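Subject: Re: [arulside-house] Moving the sideboard off the carpet
From: Efa Phillips

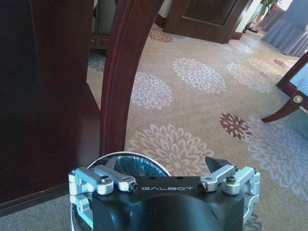
Thanks for the replies. I'll answer the one with the most in it and hope it covers the rest.

Martin wrote:
> Before you drag anything, check whether the back feet are standing on
> the carpet or on the floor. If it's half and half the cabinet will
> twist when you pull it and the doors won't shut afterwards. Also, what
> are you using on the wood? I did ours with Makotis and it went sticky
> in the warm weather.

I got down with a torch last night. All the feet are on the bare floor and the carpet stops short of them, so there should be no twisting. I've emptied the drawers anyway and put the cutlery in a box in the hall. The doors are staying on. I took them off in November and it took me 14 screws and most of an evening to get them back straight.

On the wood, I've stopped using polish on the big flat panels. A barely damp cloth, then a dry one, and they come up with enough of a shine. The arched piece is harder work. Dust sits along the raised bead on the edge and a cloth just pushes it further in. I use an old shaving brush for that and work from the top down. I haven't tried Makotis and after what you say I won't.

The carpet is going to be cleaned while the furniture is shifted. It's the one with the bluish flowers. Jistico will do it in the house, and their reference is 3877 if anyone wants to ask them for the same price. Antal wanted to take it away for 6 weeks and I didn't fancy that. If you have yours done, ask what they put on the fringe, as my sister's came back stiff.

Two things I still need:

Felt pads, the thick sort that nail on. The stick-on ones slide off after a month.

Somebody to take the other end of the sideboard. It isn't far, only enough to get the carpet out and rolled, but I can't do it alone. Any time after four in the afternoon suits me.

Sue, I do still have your long spirit level. It's behind the kitchen door, so come and get it when you're passing.

Efa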